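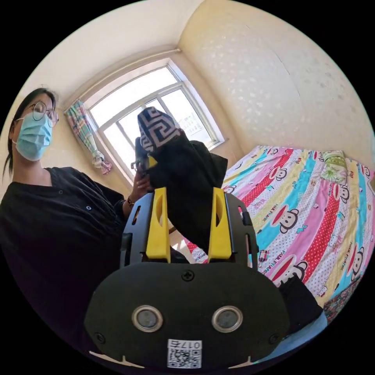

Indesgate adopts home recording rules for hand-held grippers

Indesgate has adopted a written set of rules for people who record household tasks in private homes with hand-held grippers. The rules took effect in April and apply to every home on the company's list, now 296 addresses, most of them in Lokville and the Gultley area.

Until this spring the company worked from a two-page checklist that dealt mainly with charging, file transfer and cleaning the finger pads. It said little about the rooms where the work was done or the people who lived in them. Several crews had written their own additions, and these did not always agree. One crew asked residents to sign a form on arrival, while another took a spoken yes over the phone the day before.

Xiaoqing Yan, who led the drafting, said the differences became hard to manage once recordings from separate crews were put into one collection.

"We would get a question from a resident and have to find out which crew had been there before we could answer it," Yan said. "Now the answer is the same for everyone."

Consent is covered first. Every adult living in the home must agree in writing, including those who will be out during the session. The form has to name the rooms that will be used. A crew that wants to move to another room must stop and get a new signature. Residents can withdraw a recording for 15 days after the visit without giving a reason, and the crew lead has to confirm the removal in writing.

Bedrooms get a section of their own. Folding and sorting clothes make up a large share of the task list, and much of that work is done on a bed. Crews must ask the resident to put away mail, medicine, family photographs and anything with a name or address on it. Bedding, curtains and furniture are to be left as they are. An earlier draft called for a plain cover over patterned sheets, but it was dropped after crews objected that a plain cover on every bed would make the recordings less useful.

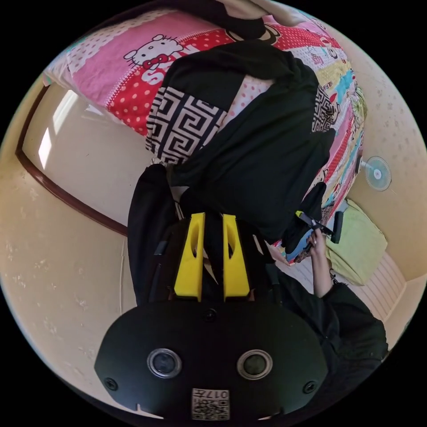 Dark clothing on patterned bedding during a recording session.

Clothing used in a task may belong to the resident or come from the crew's kit. Kit items are washed between homes and carried in a closed bag. Underwear is left out of the task list unless the resident offers it, and socks are allowed. Nothing that belongs to a child may be handled unless a parent is in the room.

On faces and screens, the rules are stricter than the old checklist. A person who can be seen in a recording must be on the consent form, and faces are blurred before the files leave the local office, whether or not the person is wearing a mask. Phone and computer screens are checked by a reviewer, and any segment with readable personal content is cut. The view through a window is treated the same way if it shows a street sign or a house number.

A session may run no longer than 4 hours, including setup. Operators must take a break after each hour of recording, and the hand that works the gripper should be changed when the task allows it. Ruwan Marikar, a crew lead in Lokville, asked for that part to be made firm.

"The wrist gets tired before you notice it, and then your grasps get sloppy," Marikar said. "Before, people would push on to finish a list."

Marikar said his crew had already dropped one or two tasks per visit to stay within the limit. He expects the count to recover as operators get used to the shorter blocks.

Each gripper must carry a readable number label, and the number is entered in the session log before the first task. If a unit is swapped during a visit, the time of the swap goes in the log as well. Lens covers are wiped at the start of each room. A gripper that has been dropped is checked for finger alignment before it is used again, and recordings made between the drop and the check are marked for review.

Kang, which trains folding software on recordings supplied by Indesgate, was shown the rules before they were adopted. It asked for one change, a note in the log when a garment is moved by a bare hand during a task. The change was accepted.

Recordings made under the old checklist will stay in the collection if a signed form can be found for them. Yan said the search through older forms was still going on, and that files without one would be deleted. Residents who hosted a session before April can ask the local office for a copy of the form they signed.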